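4.2 How partners talk about testing

We had expected the clinic interviews to be mostly about access, since that was what the first round in Vullard had been about, and we were a little surprised (and, I think, rather pleased) by how quickly people moved on to the conversations they have at home. Of the 1,896 people who filled in the survey at the Ustham and Koltley clinics, most had been tested before, but far fewer had ever asked a new partner about their last test. Many told us they had meant to ask and then let the moment slip by – it felt rude, or it felt like an accusation, or the evening was going well and they did not want to spoil it.

Hrefna Hafþórsson, who led the interviews, coded these answers under three headings: embarrassment, trust and timing. Lukian Shevchuk coded the same transcripts separately, and the two of them sat down every Friday to go over the places where they disagreed. Timing gave them the most trouble, as it so often turned out to be embarrassment under a kinder name. The Nordin checklist was used for both passes.

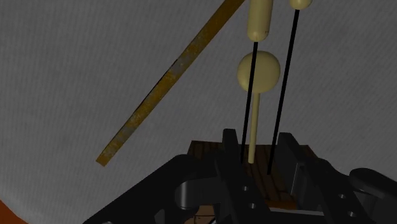 Figure 3

People in longer relationships spoke about all this quite differently, and with a good deal more humor. For them the question usually came up when they were thinking of giving up condoms, and two couples had gone to the clinic together.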